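Laundry, and other things that never end

My mother ironed tea towels. I mention it so you know what I'm up against.

After 64 years of combined marriage and share housing between us, my sister Amparo Montoya and I have settled on a few rules. Wash cleaning cloths on their own, at 90 if the label allows it, and skip the fabric softener. It coats the fibres, and then you're pushing water around the bench with a very fragrant rag.

Sort the small stuff first. Everyone leaves the socks till last, when morale is lowest.
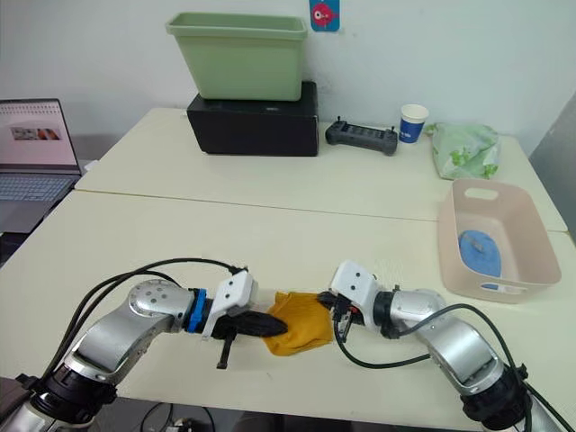
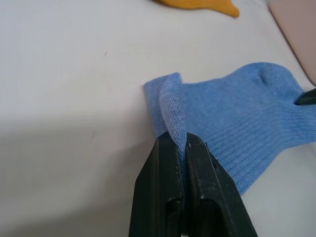

Peg socks by the toe, in pairs, while you still have the will to live. Any single sock gets one month in the odds bag. After that it's a duster, and a good one for venetian blinds if you put your hand inside and think of something else.

Coloured cloths: one colour per room. Ours are yellow for the kitchen and grey for the bathroom, and I don't care which you choose so long as you never, ever swap them.

Knits dry flat, out of direct sun. Roll them in a towel first and kneel on it. My knees object, but the jumper keeps its shape.

Next time: getting candle wax out of a tablecloth, with brown paper and low expectations.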